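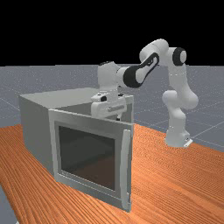 First tour as the opening band: how much merch do we bring, and how do we sell it?

Posted by Na-rae Kwak in Gigs and Touring, 26th June

Hi everyone! My band just got asked to open seven shows for Arnico, and I'm still walking into furniture because I can't think about anything else. We're a four-piece, loud guitars with some synth, and up to now we've only played at home and in the next town over. The rooms on this run hold 200 or so people on the bigger nights and a lot fewer on the small ones. We get a 30-minute set, first on.

My problem is merch. We have one shirt design (black, white print, everybody seems to like it), a box of CDs left from the first EP, and stickers. We've put aside $985 from local shows, and that has to cover merch and leave something for gas in case the fees come late. The drummer wants to spend nearly all of it on shirts and hoodies. I want to print less and sleep at night.

So how many shirts makes sense for seven dates as an opener? Do hoodies sell in early fall? Should we press a tape, or does no one buy those from a band they met half an hour ago? And who stands at the table while we're loading out? We can't afford to bring a fifth person. Any help is so welcome, even if it's just telling me to calm down!

Wolero
Member, plays bass

Congratulations, this is the best news a band can get! I did my first opening run four years ago and I'd do it again tomorrow.

You're right and your drummer is wrong, sorry to your drummer. Skip the hoodies this time. They cost a lot to print, they fill the van, and the folks who came for the headliner have usually saved their hoodie money for the headliner. We brought hoodies on our first run and drove most of them home again, and I was still giving them to cousins in December.

For shirts, we took 55 on a run a little shorter than yours and came back with a handful, all of them size small. That felt about right for a band people didn't know yet. Go heavy on medium and large, get a decent number of XL, and take a few 2XL (they always go, and the people who buy them are so happy you had one!). If your printer is quick, ask before you leave whether they can do a rush reorder and ship it to a venue halfway through. Ours could. We never needed it, but it was a huge comfort.

Before you set prices, write to Arnico's tour manager and ask what the headliner is charging. You don't want to be the opener selling shirts for five bucks less at the next table over. Some tours don't mind and some mind very much, and it's a thirty-second email. In the same email, ask which venues take a cut of merch. A few rooms will take a slice of your shirt sales and it's rough to find out at midnight with your cash box already counted. 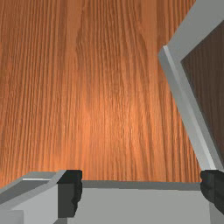
Once you know the cut for each room, put it on a sheet of paper and tape it inside the lid of the merch bin. Do the same with your starting stock by size. Count in when you set up, count out when you pack down, every night, even when you're dead tired and somebody has found a taco place. We skipped the count at one show and spent the whole next drive arguing over two larges.

As for who stands at the table: you do! All of you, in turns. Get your gear off the stage fast, because the next band needs the space, then send one person straight to the table while the other three load. Your singer should go first if they can manage it. People want to say hi to the person they were just watching, and those ten minutes between bands are when you'll sell the most. Bring a card reader, charge it in the van, and have a backup way to take payment, as the signal in basements is terrible.

Oh, and put the stickers out for free with every purchase. I still see ours on road signs in places I've only been to once. Have the best time!

ullach_pa
Member, live sound

dont forget change. lots of ones and fives. also bring a lamp for the table, merch corners are always dark and nobody buys a shirt they cant see. clip-on one from the hardware store is fine

Wi
Longtime member

What a great run to be on, I've seen Arnico twice and their crowds show up early, so you won't be playing to the bar staff!

I agree with most of what Wolero said, but I'll stick up for tapes. A small batch of 40 doesn't cost much if you dub and fold them yourselves, and they're cheap enough that someone who liked two songs will take a chance. Put a download code in each one, because half the buyers don't own a player and just want something to hold. Bring the EP CDs too. You've already paid for them, and people with older cars will thank you.

One thing I'd add is an email list. A clipboard and two pens that work, right at the front of the table. We had a sign-up sheet on our second tour and when we went back to those towns on our own the following spring, it was the names on that sheet who came. Write the town at the top of each page so you know who to tell about what. Please print the letters back in neatly if the handwriting is bad, and do it the same night while you can still guess.

Keep your gas money in a different envelope from your merch money, too. I'd pull it out of your savings before you order a single shirt.

Na-rae Kwak
Original poster

Thank you all so much!! I read Wolero's answer out loud at practice and the drummer has given up on hoodies (he's now campaigning for beanies, send help). We're doing one shirt order, no more than Wolero's number, plus a small run of tapes, and I've already emailed the tour manager about prices and venue cuts. Lamp is on the list. Our singer has agreed to go first at the table as long as somebody else carries her amp.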